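Wirholm to Open School Science Lending Library in Clutport This January

CLUTPORT – Wirholm, the supplier of classroom science equipment, will open a lending library for schools in Clutport in January. Public and private schools in the Clutport area will be able to borrow equipment for up to 12 weeks at no charge.

The library will start with more than 500 items for middle and high school chemistry, biology and earth science. The catalog covers glassware, racks and stands, balances, hand lenses, rock and mineral sets, and microscopes. Consumables such as filter paper and indicator strips will be sold separately at cost.

"Teachers told us they were buying things for a unit they teach once a year and then looking for a closet to keep them in," said Skye Lennox, director of school programs at Wirholm. "A lot of that equipment can be shared between schools if somebody keeps track of it and checks it when it comes back. We already have the warehouse space and the staff to do that."

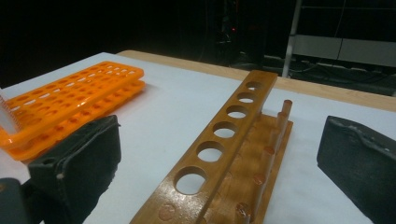 Schools will register once and then place requests through an online form. Orders received by 2 p.m. will be packed the following school day. Teachers can pick up at the Wirholm counter on Brondik Street or ask for delivery, which is free inside the city limits. Schools outside the city pay a flat delivery fee that covers both directions.

Glassware returned broken will not be billed unless the loss is more than 5 percent of the order. Microscopes and balances carry a refundable deposit.

The library was tested last spring with two schools, Akpalu Middle School and Clutport North High School. Both will continue as borrowers.

"We ran a full density unit with every group working at the same time, where before we had to rotate," said Lợi Trịnh, who teaches eighth grade science at Akpalu. "The kit list was clear and the pickup took a few minutes. My one request was for longer loans, and they went from six weeks to 12."

Themba Zwane, operations manager at Wirholm, will run the library day to day. Returned items will be cleaned, inspected and restocked at the Clutport warehouse before they go out again. Kits with missing parts will be held back until they are complete.

Wirholm will also offer a short training session for teachers who are new to lab work, led by Dionysis Kourkoulas. The session covers setup, storage and basic safety. Places are limited and will go first to schools placing their first order.

Registration is open now. Home school groups are not eligible in the first year, but may join a waiting list.

About Wirholm
Wirholm supplies science equipment and furniture to schools and community colleges. The company is based in Clutport.

Media contact
Tùng Ninh, Communications, Wirholm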